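When the arms let go

Leonora Ignacio had the kettle on before I'd got my coat off, and she was already talking about the fault. She runs the handling bench at Kerkura, in a low brick unit on the Dundham road, and for most of the spring two robot arms on that bench had been dropping phones.

"Not all the time," she said. "That was the maddening bit. You'd get 200 clean handovers and then clonk, one on the table, and everybody in the room looks round."

The job sounds dull until you try to make a machine do it. One arm picks up a phone and holds it on its edge, the other comes in and takes it, and for a moment both of them have it. All of Leonora's trouble lived in that moment.

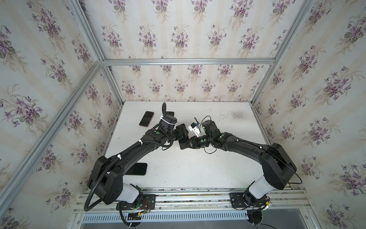 She first blamed the finger pads, and so did Roman Sadowski, who looks after the hardware. He swapped them in March and they had a lovely quiet week (there was cake!) and then it started up again, worse than before. "I'd told everyone it was fixed," Roman said. "I'd sent an email. With a subject line in capitals."

What they had was a timing problem. The control software, Padilla, waits for the second gripper to report that it's closed before the first one opens. Every so often that report arrived early, left over from the previous handover, and the first arm opened up with the other one still on its way in. Mercedes Henao found it by sitting with the logs for two evenings and lining up the times by hand.

"I thought I'd misread it," she told me. "The message was perfectly good. It was just old."

I asked whether anyone had been hurt and Leonora shook her head, but she did put her mug down. The drops weren't what bothered her most. In April an arm let go while Milagros Tiongson was reaching in to straighten a phone, and then it carried on moving. The bench should have been paused. Milagros had pressed pause, and Padilla had treated it as something to do at the end of the cycle.

"It missed me by more than 10 centimetres, so it's not much of a story," Milagros said. "But I'd pressed the button. You press the button and you believe it, don't you?"

They stopped everything for 12 days after that. Pause now means pause, straight away, wherever the arms happen to be, and there's a separate stop that cuts the power to the motors. Each gripper report carries a number as well, so an old one gets thrown out. 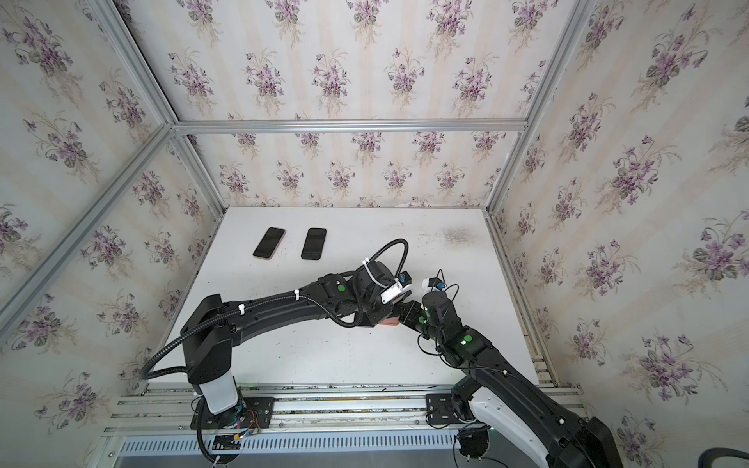 The two arms at work on the Kerkura bench, with a pair of phones on the far side of the table.

I wondered if she trusted it yet. Leonora pulled a face. She trusts the stop, she said, and she tests it every morning before anybody goes near the table. The handover she's still watching. There's a rule that no one reaches in alone, and Roman keeps a paper log by the door, which he fills in with a pencil on a string.

"Ask me again after another 20 shifts," she said, and went to see about the biscuits.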